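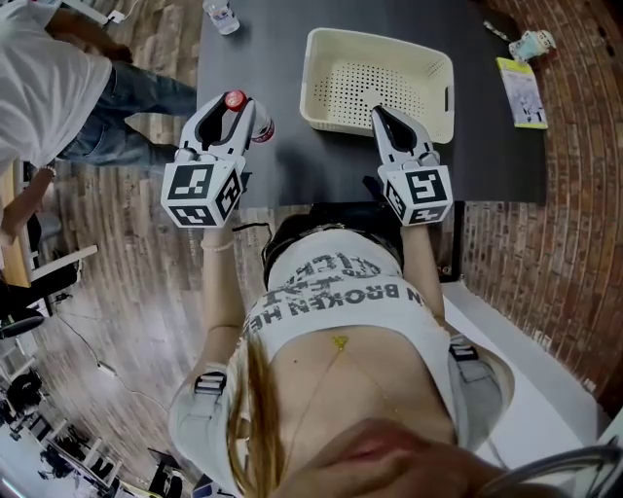
Marijke Hoekstra wrote under my last post that throwing out half a pantry is a waste of good food, and that dates on jars are only a suggestion. She has a point about the dates. Mustard that is two months over is still mustard. But I had a jar of capers from before we moved to Ruvthorpe, and I was not going to eat those.

I did the shelves over two evenings in January and have kept to the same system. Sauces go in one basket, baking things in another, and anything opened goes in the fridge door. Flour is in 500 gram bags now. I used to buy the big sack from Boersma and it went stale every time – we don't bake that much.

The list on the inside of the cupboard door didn't last. Pacita stopped writing on it after a week and then so did I. What does work is looking in the basket before going to the store. I had three bottles of soy sauce at one point.

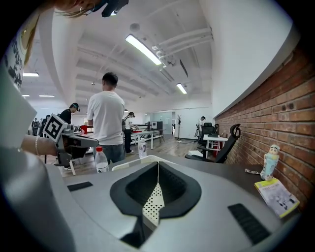
Clear bottle, red cap, next to the tray.

Spices are still a mess. I counted 11 jars with no label, and I could name four of them by smell. Those four have tape on them now. The rest went out, so Marijke can be angry about that too. Next up is the freezer, when I have a free afternoon.

Home About Archive Older posts Contact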